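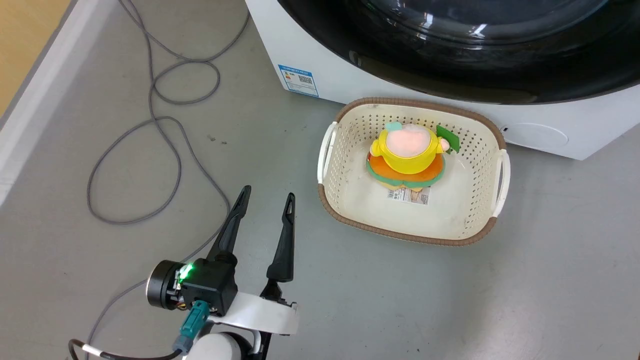 Desovine opened its game testing lab to trade visitors on June 17, 2021, and I took one of the places on the afternoon tour. The company checks slot and video poker titles for smaller studios before they go to a regulator. It writes no games of its own. Visitors signed in at reception, left their phones in a locker and were given a paper badge with the zones they were allowed to enter printed on it.

The first stop was the random number room, a plain office with a rack at one end. Output from each generator is collected overnight and run through a set of statistical tests the next morning. A result outside the limits does not fail the product at once. The run is repeated with a fresh seed, and only a second bad result goes back to the studio. We were shown a report for a fruit slot from a studio called Benis. It ran to 17 pages, most of them tables, and the only comment in plain words was a request to correct the version number in the help file.

Return to player was covered next. The lab calculates the figure from the reel strips and pay table, then simulates play and compares the two. On simple three-reel games the sums can be done in full. Games with held symbols or bonus rounds that carry over between spins take longer, and the staff rely more on simulation. Somebody asked how many spins were enough. The reply was that it depends on the volatility of the game, and that a single large jackpot can pull a short run well away from the expected value.

Video poker was the part I had come for. Biswas, a double-up variant with a wild card dealt at random, was on the bench in its third build. The lab has to work out the best hold for every possible opening hand, and the wild card makes the usual published charts useless. In an earlier build the game recommended holding a low pair where four to a flush paid more. The payout was right but the hint was wrong, and under the rules the lab works to, a misleading hint is a fault. The ticket, number 1493, was still open on the screen.

The device room holds phones and tablets in charging racks, with a few desktop machines along the wall. Each game is opened on each device and checked for button size, text that runs over its box, and what happens when the connection drops in the middle of a hand. The correct behaviour is that the hand resumes with the same cards. We watched this done twice with Asar, a five-reel slot with a gamble feature. The first time it came back as it should. The second time it came back to the lobby, and the round had to be found by its reference, 2828, in the history page. The engineer noted it and moved on.

The tour ended with questions in the meeting room. Most concerned price and turnaround, and the answers were general. I would have liked more time at the poker bench and less on the slides about company structure – these took up most of the last half hour. Coffee was provided. The lab plans another open day in October, with places again given in the order requests arrive.

Related items
How a pay table is read
Video poker hold charts and when they fail
Interrupted rounds: what the player should see
Volatility and short sessions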